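Equipment Review: Farninora Tabletop Handling Practice Kit, Second Edition
Reviewed for the Grornbridge Automation Methods Library
Reviewer: Idun Ekström
26 May 2019

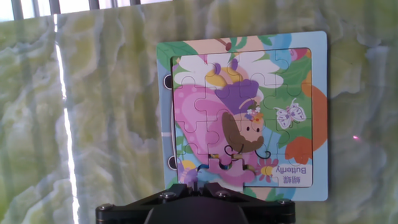 The Farninora kit is sold to laboratories and training centers that need a written, repeatable way to run small handling tasks with a robot arm. It consists of a set of task sheets, a rule book, a record form and a short guide to cell safety. The arm, the gripper and the task objects are supplied by the user. This review considers whether the rules are clear enough that two sites could follow them and obtain records that may fairly be compared. On most points they are.

Scope of the rules

The rule book covers picking, placing, stacking and insertion. Insertion is given the most space and is the strongest part of the publication. The book permits ordinary household objects, children's jigsaw boards among them, provided that the object is named on the record form and kept unchanged for the whole series. A piece with knobs and sockets must be judged by its seating. The operator records it as seated, partly seated or out of place, and a partly seated piece may not be counted as a success. The first edition left this to the operator's discretion, and the results were poor.

The board may lie flat or stand upright, and it may be turned either way up. The rules require only that its position be written down before the series begins. Some readers will wish for a fixed position. In the view of this reviewer the looser rule is acceptable, although the form should offer more than a single line for it.

Lighting and work surface

Section 4 asks the operator to note the type of surface, any window near the cell and any glare that reaches the wrist camera. Polished surfaces are allowed. The text does not state how much glare is too much, and it gives no method of measuring it. Sites that work by daylight will have to write their own limit. A simple instruction to save a reference view at the start and end of each series would be a useful addition – the form already has a space that could hold the file name.

Mounting and inspection

The inspection list is brief and good. Bracket bolts are to be checked before each session, finger tips are to be looked at for wear, and the tool is to be run once through its full travel without an object. The entry must be signed. We would have preferred a torque figure, or at least a direction to consult the gripper maker's manual.

Safety

The guide tells the operator to stay outside the reach of the arm while it is powered for motion, and to stop it before touching or resetting the object. Resetting by hand during a pause is forbidden unless the stop has been pressed. This wording is firm and should be kept. The guide is not a substitute for a risk assessment of the cell, and the publisher says so on the first page.

Records

Our office followed the rule book for 327 trials, using two operators who did not confer. Their entries differed on 2 of them, both concerning the line between seated and partly seated. The paper form is adequate. The spreadsheet supplied with the kit accepts up to 2000 rows and then stops without a warning, a fault we have reported to the publisher. A corrected file is promised for September.

Comparison

The Esposito handbook covers similar ground in greater length and is better on statistics, but its insertion rules assume machined pegs and say nothing of flat puzzle pieces. The Fulus task cards are cheaper and suit classroom use. They contain no inspection list.

Recommendation

Recommended for purchase, with a local supplement on lighting limits and bolt torque. Sites that hold the first edition should replace it and should not combine records made under the two sets of rules. Library members may borrow the reading copy under shelf number 1473.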